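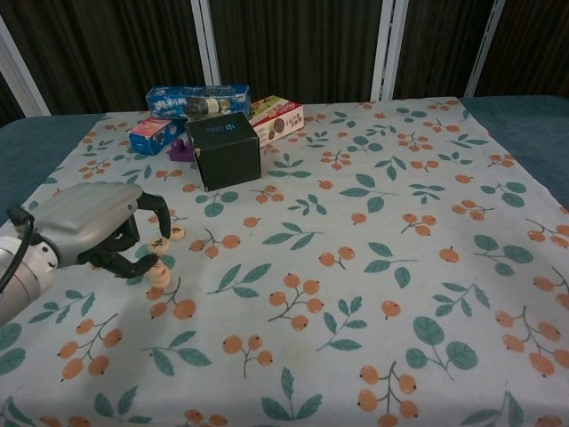
# The Demero Set

The ad said antique. In my experience that means somebody's basement flooded.

I drove out to the Ollis place in December, 52 miles each way, with the heater stuck on high and three hundred dollars in an envelope I had no plans to open. The seller let me in through the kitchen. She had put some of the pieces out on a tablecloth printed with orange berries and green leaves, the kind you buy for company and then keep using because it hides the gravy.

"Xiangqi," she said. "Chinese chess. It was my uncle's."

Everybody has an uncle. I have bought a banjo from an uncle, and a clock, and both of those uncles shopped at the same mall.

I picked up one of the discs. It was cream-colored and small enough to lose in a coat, with a dark character on its face. I can't read Chinese, but I can hold a thing under a lamp and look wise, so I did that for a while.

"How old?" I said.

"A hundred years. More."

"Who told you that?"

"He did."

"And who told him?"

She poured coffee instead of answering. I figured that for a point in my column.

The story came out anyway. Her uncle had worked on a freighter called the Demero and won the set from the cook, who cried when he handed it over. Cooks are always crying in these stories. I asked why a man would bet something he loved that much. She said he'd thought he was going to win.

I set one disc on top of another and they sat flat, which proved nothing. New ones would do the same. I turned the top one over, looking for a sticker, or the place where a sticker had been.

"You could have them looked at," she said. "There's a dealer over in Fitzgerald."

"I know him. He'd call a bottle cap Ming if you left him alone with it."

She laughed, and then she sat down across from me and slid a piece forward with one finger.

"Do you play?"

"No."

"Then how would you know what it's worth?"

I told her that was a salesman's question. She said fine, and did I want to learn or did I want to drive home in the dark feeling clever?

It was dark when I left regardless. I lost every game, and I still think the cook was made up. The envelope stayed on her table, under the sugar bowl, and the box rattled on the passenger seat all the way back.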